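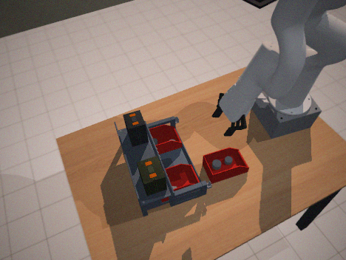

Hạnh Doãn repaired furniture for 19 years before she opened her own shop in Tendberg. Most of her work is kitchen tables, and most of the damage comes from water.

"People put oil on top of a stain and hope," she said. "Then they bring it to me in January, when the heat has dried everything out."

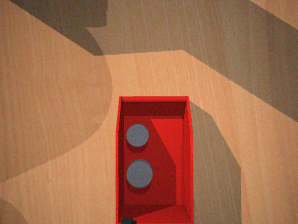 Sanding is where she slows down. She starts at 80 grit only if the old finish is thick – otherwise she goes straight to 120. On a light top where the grain shows in fine streaks, even one pass across it will leave marks. "Go with the lines. I've fixed tables where somebody didn't, and it took me two days."

She charges $40 to look at a piece and $443 for a full refinish, legs included. Her customers from Fladar sometimes complain about the drive.

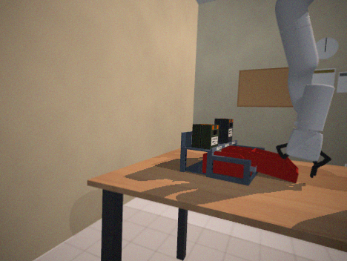
*A wooden table with dark legs and a lighter top.*

Doãn has no plans to hire. "I had a helper once. He liked the sprayer too much."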